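Dunside opens second round of its shared equipment plan for small care and housekeeping providers

Drimden, Jul 10, 2018

Dunside is very pleased to say that its shared equipment plan, which lets smaller home care and housekeeping providers budget for robotic arms and hands together instead of going it alone, will open to a second group of members in January. We have had such a kind response to the first round that it seemed only right to get the news out early, while most of our friends in the trade are still drafting their spending for next year (and, we know, putting off the equipment page until last!).

The plan grew out of a good many conversations over cups of tea with managers who liked the thought of a helping hand around the home but had no idea what to put down for one. A quoted price for an arm rarely tells you what you will spend on the hand, the fitting, the training days and the spare fingertips. Members therefore begin with a planning visit, built around the small household jobs their own staff are asked to do most often. Picking up a pair of glasses is high on nearly everybody's list, and it is a fair test of whether a hand is fine enough for the money.

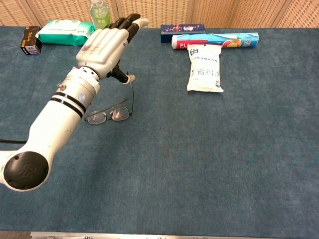
Mei-kuen Cheng would like other buyers to start with the job and only then look at the catalogue. We wrote our budget the wrong way round the first time, she told us, with the arm at the top and everything else squeezed in underneath, and it was the training line that suffered for it.

Her advice has gone straight into the new planning pack, which runs through purchase, hire and shared ownership side by side. Joining costs £1,400 for the first year and covers 2 planning visits, a written equipment budget and help in comparing quotes. Members who go on to buy can spread the remaining cost with our finance partner, Wulia, and those who would prefer to wait are very welcome to wait. Service cover under the plan comes to £3,364 a year, a figure we have kept the same for both groups, and it includes replacement finger pads and a yearly check of the wrist and hand.

We have also tried to be plain about what to leave out. A provider whose staff mostly need help with light things on a table, spectacles and the like, may not need the larger arm at all, and our planners will happily say so.
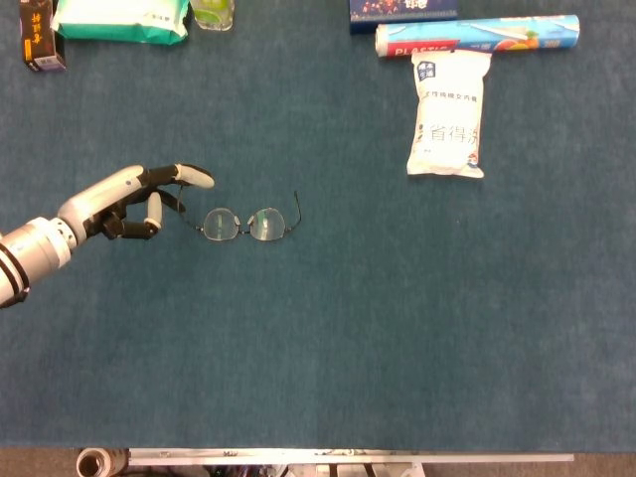
One manager wrote back to ask whether hire payments already made would count towards a later purchase, as her board would not sign off anything that felt like paying twice.

They will, for up to a year, and we have now put that on the front page of the pack where it should have been all along. Đào, our planning service, will be taking bookings for first visits throughout the summer, and early callers will have the best choice of dates. Providers can ask for the pack, or simply ring for a chat, through the Dunside office in Drimden.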